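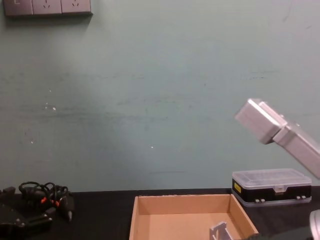 I gave up two evenings of my weekend to Folstead, the soapy new drama everybody in my group chat has been shouting about, and I have no regrets at all (well, maybe one, and it involves a mustache). I went in knowing only that it was about a family of singers who can't stand each other, and that the gossip pages were already deciding which of the leads were dating in real life. Reader, I was hooked before the first commercial break.

The show follows the Barrientos sisters, two former pop stars who haven't shared a stage since one of them walked off in the middle of a song. Now their old label, Nirano, wants a reunion, and you can guess how smoothly that goes. There's shouting in parking lots, there's a secret engagement, and there's a dinner in episode 5 that I watched through my fingers – then rewound and watched again with a bowl of cereal, because I'm only human.

What I love most is how much fun the cast seems to be having. The older sister gets all the mean lines and she purrs every single one of them. The younger one has the harder job, being nice and hurt for most of the season, and it took me a while to warm up to her, but by the time she's singing alone in that empty theater I was a puddle on the couch. The clothes are gorgeous too! I want the green coat and I will be asking for it for my birthday.

Now for my grumbles. The boyfriend is a bit of a wet blanket, and his mustache comes and goes between scenes in a way that drove me up the wall. The trip to Oststead in the middle drags terribly, and I think the season could have lost an episode there and been better for it. All the same, 7 episodes went by in a flash, and the songs have been stuck in my head ever since, especially the one over the end credits.

I hear the second season is coming in July. I've already told my sister she's coming over, and she's bringing the snacks.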